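Minutes, April get-together of the Plondex sketchbook circle. I'm typing these up from the back of an envelope, so forgive the order!

We started at 6:30 in the back room at Grenero, with tea and far too many shortbread fingers. I took notes again (my own fault for bringing a pen that works).

## The swap

Our sketchbook swap with the Thepsuriya group is on. They have 23 people in, and we agreed everybody fills 2 pages before passing the book along. Any medium is fine as long as it doesn't soak through, so please, please test your alcohol markers on the last page first. I spoke up for gouache, as I always do, and got a bit of teasing for it.

We went back and forth on themes for ages. "Kitchen windows" won over "weather," 7 votes to 2. I voted for weather and I'm still a little sore, but I already have an idea with geraniums and a chipped sugar bowl, so I'll live.

## Paper order

Kutier will sell us the heavy cotton paper if we take a full pack of 115 sheets. Everyone wanted in once the sample went around, and oh my goodness, the way it holds a wet wash! Agreed to order one pack in cold press. The hot press fans (you know who you are) can bring their own.

I'm placing the order and will cut the sheets down to half size. If you want yours left whole, tell me before the end of the month.

## Page of the month

Lots of lovely things on the table this time. My favorite was a page of beets done in quinacridone and a dip pen, with blotches left in on purpose. We talked about lifting color with a damp brush versus a paper towel and didn't settle it. I tried both at home later and I'm on the side of the towel.
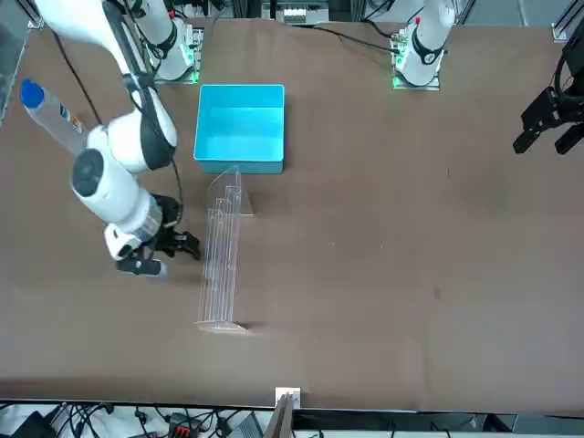
## To do before next time

- Me: paper order, and email Thepsuriya about the theme
- Everybody: 2 pages started, pencil counts
- Whoever has the big cutting mat, please bring it back
- Snacks: savory, we've had enough sugar

Wrapped up at 8:15, and then we stood by the door talking about brushes until nearly nine.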